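July, about 7:40 in the morning

Coffee first, then the buckets. Fionnuala Mulligan dropped off the second batch of base gravel from the Hinds pit last night and left it right behind the door where I would trip on it (I did). So now we have the Hinds stuff and the Ratia stuff side by side and I can finally stop arguing with everybody from memory.

Quick recap for whoever picks this up. The Plilusel job is a long farm lane with a soft spot near the bottom, and the question is which crushed stone goes under the top layer. Ratia is cheaper to haul. Hinds is cleaner and, to my eye, more angular, but my eye has been wrong before!

Sieved the Ratia sample first. Dried it overnight in the pan, weighed 3504 grams going in. Lost a little to the floor when I swapped the trays, so I swept up what I could and put it back, and I'm writing that down so it doesn't look like the stone vanished. A lot of fines in this one. The bottom tray filled up faster than I wanted and the cloud when I tipped it out was something else. Wear the mask, please, even for the small ones.

Then washed a 400 gram portion over the fine screen to see how much was really dust and how much was just small chips. I kept going until the water ran clear, and it took forever. It went into the oven and I'll weigh it after lunch.
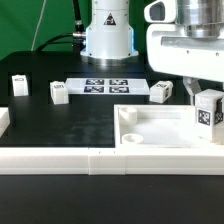

Base column and warning label, green backdrop behind

Okay, after lunch. The washed portion came back down 19 percent, which is way too much for a layer that's supposed to drain. It would pack beautifully, I'll give it that. Under a slab or a shed pad I'd use it tomorrow. At the bottom of that lane, where the water sits every spring, I think it turns to pudding under the first loaded truck.

Hinds sample next, same routine, same size portion. Only got as far as the dry sieving because the shaker started walking across the bench again. The rubber feet are shot on the left side. I shoved a folded mat under there and it behaved, more or less, but can we please order feet? I've put it on the list twice. What I can say so far is that the Hinds stone is much cleaner on the top trays and I had hardly anything to brush off the bottom one.

Fionnuala called in the middle of all this to ask if we could just blend them. Maybe! I told her I'd try it, but blending on a job site means somebody with a loader eyeballing bucketfuls, and I don't love that for the wet end. What I'd rather price out is Hinds for the soft stretch with the Fladis fabric underneath, and Ratia everywhere else. That's roughly 400 feet of the good stuff, so the extra hauling might not sting too badly. She's going to get me a number.

Still to do:
Wash and dry the Hinds portion, weigh it cold this time
One blend, half and half, just to have it on paper
Label the buckets properly (masking tape falls off once it gets dusty, use the tie-on tags)
Ask Fionnuala which side of the pile she scooped from, the outside of a stockpile always runs coarser

Sieves are brushed and back on the shelf. The fine one has a tiny tear near the rim, so use the spare until I get it patched.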